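Filed under: Threads / House & home
Kwabena Ackah, March

1/ Moved from Skarham to Warkley this month. Two-bed flat, second floor, no lift. A few notes for anyone doing the same.

2/ Got three quotes. The cheapest was £100 less than the others but didn't cover stairs. Read the small print.

3/ I packed 86 boxes. Books should go in small ones. I put mine in large ones and had to repack 11 of them the night before.

4/ Keep old newspaper from wherever you can get it. It does for wrapping and for covering a table while you sort the small stuff. Old towels are good as padding too.

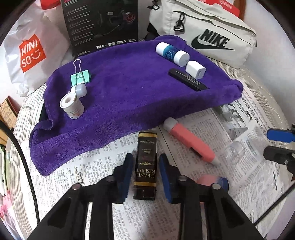 5/ Take meter readings at both ends and write them down. My old supplier tried to bill me for an extra 12 days.

6/ Post redirection takes longer to set up than you'd think. Do it before you book the van.

7/ Radek Kollár lent me his sack truck. Best thing I used all day. It goes back to him tomorrow.

8/ Still can't find the kettle.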